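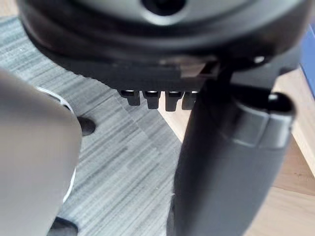 What's in the Kerkero set? Short blurbs for political books, 597 of them, typed up from the back covers and flaps of nonfiction about elections, taxes, and talk radio.

I started it in May with a pile of 600 paperbacks from the Sodari shop, and 3 had lost their covers (so no blurb, sorry!). Each row has a title, a publisher, the blurb text, and a lean tag: left, right, or unclear. I did the tags myself, then Hülya Aydoğan went over 152 of them and we argued plenty - her calls won in the final file.

Spelling is as printed, typos and all. Line breaks are gone. Please don't treat the lean tag as a fact about the author, it only covers the blurb.

Found a wrong tag? Open an issue with the row number and I'll usually get to it on a Sunday.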